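4.2 Announced Completion Dates and What They Are For

The literature on cross-border pipelines has a long shelf on who pays and a longer one on who gets angry. It has very little on the completion date, which is odd, as the completion date is the part of any pipeline that gets the most press. A ministry may decline to discuss the tariff or the loan terms for years. Ask it when the gas will flow and somebody will be at the podium before the coffee is poured.

We take the date seriously in this section, though perhaps in a way its authors would not enjoy. Our claim is that an announced date works mainly as a diplomatic signal, and that its link to welding, trenching and the delivery of valves is looser than an engineer would like. The case is the Lovden–Patbridge line, 685 kilometers of pipe crossing one border and a good many grazing disputes. Over the period of study we collected 18 public statements in which a named official gave a date, moved a date, or confirmed that a date had not been moved. The last group is the most interesting. A date that needs confirming is usually in poor health.

Each statement was coded for speaker, audience and direction (earlier, later, unchanged), and then set beside the contractor's progress reports, which the Windville archive holds in full and in no particular order. Coding was done twice, with disputes settled by Adi Ismail, who had the advantage of having read the reports and the disadvantage of remembering them.

The first finding is plain enough. Of the 18 statements, 15 came within a week of an event that had nothing to do with construction: a border incident, a summit, a vote on a loan, the recall of an envoy. The progress reports, meanwhile, went their own way. The longest stretch of good news from the work sites, a dry August in which the crews passed two river crossings without trouble, produced no announcement at all. The following month, with the Lehner compressor station short of both compressors and a roof, the line was declared ahead of schedule.

It would be easy to call this dishonesty and go home. We think that reading is too quick. The officials we interviewed knew the state of the works quite well, and so did the people they were talking to. What passed between them was a statement about patience. To bring a date forward while shots are being exchanged at a border post is to say that the shooting will not be allowed to matter. To push a date back when nothing is wrong in the field is to say that something is wrong elsewhere, and that the listener probably knows what it is.

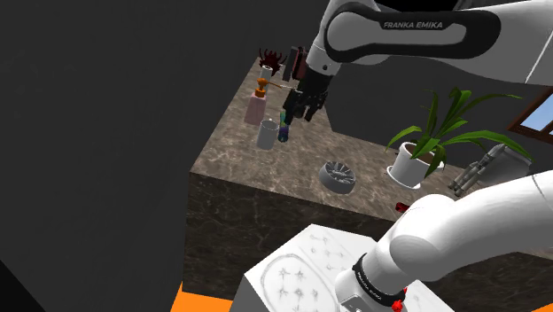
Figure 4

Why would a government tie itself to a date it may well miss?

Missing a date turns out to be cheap. The officials we spoke to described a slipped date as a matter for the contractor, who could be blamed in either language, while a refusal to name one was read by the other capital as a loss of interest. Given the choice, they preferred being late to seeming bored.

The cost of silence shows up best in the one quiet spell in our data. For most of a winter neither side mentioned the schedule. Work continued, and by the contractor's own figures continued rather well. Yet the transit ministry on the Patbridge side began asking, first by letter and then by visit, whether the project was still alive. A former deputy minister told us that he had driven out on a Thursday to look at the trench himself, found men digging in it, and come home unconvinced. A trench, he said, can be dug by anyone. He wanted to hear it from the ambassador.

Ambassadors carry a large share of the load here. In our set they speak more often than energy ministers do, and with more confidence, which may reflect the smaller number of follow-up questions about valves. They also choose friendlier ground. Interviews with the host country's daily press account for most of the statements that move a date forward. Statements that move it back tend to appear in written replies to parliament, late in the afternoon, under a heading such as "Other matters."

Two objections deserve an answer. The first is that 18 statements make a small sample. They do. The set is complete for the sources we used, but a complete small set is still small, and we make no claim about lines elsewhere. The second is that dates and politics could both be driven by money: lenders get nervous when borders do, and a cheerful date calms them. We have some sympathy with this. The loan vote mentioned earlier fits it nicely, and one lender's representative admitted that his office kept a file of announced dates, although he was vague on whether anyone opened it. Against this, the statements keep coming after the last loan tranche is released, when there was no lender left to soothe. Their rhythm after that point follows the diplomatic calendar as closely as before.

A harder problem is the direction of the arrow. We have written as if tension prompts the announcement. In at least one case the announcement seems to have prompted the tension, when a neighboring state left out of the route took a new and earlier date as a personal insult and closed a road for two days. The road was of no use to the project. Its closing was nonetheless followed by a further statement, to the effect that the schedule was unaffected — which was true, and which we have coded as "unchanged." Section 4.3 returns to that neighbor, and to the road.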